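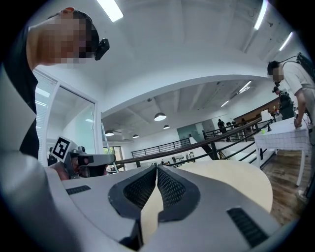

Attached: Gripper 4 at the round table, white table to the right.

Ticket 601: Gripper 4 loses tracking near the stairs
Project: Zestside (student manipulation project, fall term)
Opened by: Minoru Miyazaki
Opened: Wednesday, September 23, 2026
Status: Resolved, one follow-up open

What happens
Recording starts fine, pose looks great, then the track jumps sideways by a hand's width and never comes back. We lost 27 takes out of 42 today, all on Gripper 4. The other grippers are happy in the same room with the same task (pick up the small part, carry it over, let go), which makes this a really fun one to chase!

Steps to reproduce
1. Start a take at the round table.
2. Turn toward the white table with the checkered cloth.
3. Tilt the gripper up a little on the way.
4. Watch the pose plot in Trevau. The jump shows up during the tilt.

Tried so far
Restarted Trevau. No change.
Swapped the cable. No change, but the old one was getting stiff so I left the new one on.
Wiped the lens. Slightly prettier video, same jump.
Loaded Gripper 2's calibration file onto Gripper 4. Much worse, please don't do this.
Ran a take with the gripper pointed at the floor the whole way. Clean! Tracking loves those floorboards.

Comment from Dönmez
Nice find on the floor test. When you tilt up, the view fills with white ceiling and lit tubes and lamps. Can you check whether exposure is on auto? The July firmware reset that setting on a couple of units, and I only remember fixing two of them.

Reply from Minoru
It was on auto!! I locked it to the value in the Preten setup sheet and did the turn again, slowly, then fast, then with a silly amount of tilt. The plot stays smooth on all of them. I also walked it toward the handrail, where I expected trouble with all those repeating bars, and it held.

Comment from Dönmez
Great. Put the bad takes in the rejected folder, don't delete them. I want the logs for the write-up.

Reply from Minoru
Moved. The pads are fine too, mesh lining still in place on both sides, so Gripper 4 can go back in rotation tomorrow.

Follow-up
Add an exposure check to the Trevau start screen so it warns before a take begins. I'd love to write this one myself if it's free. Assigned: Minoru.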